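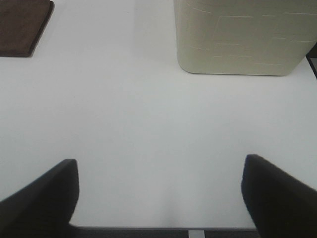 先日から「ロボットって、もう家事できるの？」と会う人ごとに聞かれるようになりました。私がIrenという小さな工房に出入りしているのを知っているからなんですが、答えはいつも「うーん、物と机による」です。歯切れが悪くてすみません（笑）

でも本当に、机なんですよ。白くてつるっとした天板に、茶色いマットと、クリーム色の四角い箱みたいなもの。人間なら「ちょっとその箱どかして」で終わる話です。ところがロボットにやらせると、まず白い机の上の淡い色の物というのが難しい。輪郭がぼんやりするし、照明の照り返しも入ってくる。茶色いマットのほうは色がはっきりしているので見つけるのは楽ちん。そのかわり薄い！黒い指二本で端っこをつまむのが、まあ大変なんです。

10月に入ってから、机の片付けだけをひたすらやらせています。制御のソフトはIllowというのを使っていて、50回やらせて失敗が20回。これを多いと見るか少ないと見るか。私は最初「おお、半分以上できてる！」と喜んだのに、夫に話したら「皿だったら20枚割れてるってことでしょ」と言われました。ぐうの音も出ない。

失敗の中身もいろいろで、指が開いたまま机の上で止まってしまうのがいちばん多いです。見ているこっちは「そこ！もうちょい右！」と声が出ます。箱は挟めるのに置く場所がずれたり、マットを引きずって机から落としたり。うちの子が小さかったころのお手伝いを思い出して、なんだか腹も立たないんですよね。

工場のほうはどうかというと、Ramumardで組み立てラインを見ているPichit Thongsukさんに話を聞く機会がありました。あちらでは置き場所も部品の向きも決めてあるので、箱を移すくらいは普通に任せているそうです。「困るのは朝、誰かが台の上に手袋を置き忘れたとき」とのこと。ああ、わかる……。家の中なんて一日じゅう手袋の置き忘れみたいなものですもんね。郵便物、リモコン、飲みかけのお茶。

なので今の私の感覚では、決まった机で決まった物を動かすだけならだいぶいける、夕飯のあとの食卓はまだ無理、というところです。洗濯物をたたむ動画もよく流れてきますけど、あれはカゴから出すところまで見せてほしい。靴下の片割れを探すところも！

ちなみに私がいちばん任せたいのはお風呂の排水口です。Sumampouwの展示会で聞いてみたら、担当の方に「水まわりはまだちょっと」と苦笑いされました。そこをなんとか。

来週は指先のパッドを2種類試す予定で、薄いマットがもう少しつまみやすくなるんじゃないかと期待しています。結果が出たらまた書きますね。夜9時をまわってしまったので、私は自分の手で皿を洗ってきます。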